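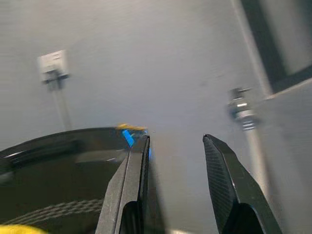
Seite 3 von 26

Domain umziehen, Mails behalten - geht das?

prikine
Hallo zusammen, ich hab meine Vereinsseite seit Jahren bei Cistard liegen und will jetzt zu Lollthorpe, weil der Tarif dort im Jahr deutlich billiger ist. Die Seite selbst krieg ich rüber, das ist nur ein bisschen HTML. Aber in den Postfächern liegen 276 Mails, die ich wirklich brauche. Sind die weg, wenn ich den Auth-Code anfordere und die Domain umziehe? Bin da echt unsicher und will am Dienstag loslegen.

nordlicht_web
Moin! Vom Auth-Code allein passiert noch gar nichts. Weg sind die Mails erst, wenn der alte Vertrag gelöscht wird. Ich hab's so gemacht: beim neuen Anbieter die Postfächer mit gleichem Namen angelegt, beide Konten per IMAP in Thunderbird eingebunden und die Ordner rübergezogen - dauert, klappt aber. Und stell vorher die TTL vom MX-Eintrag auf 300, dann geht die Umstellung flotter. Den alten Vertrag würd ich noch einen Monat laufen lassen, falls irgendwo was hängt.

Dlamini
einfach beim support anrufen, die machen das

tuxinchen
Bei mir hat der Support nur auf die Hilfeseite verwiesen ... Nimm lieber den Weg über IMAP. Und denk an die Weiterleitungen, die musst du neu anlegen!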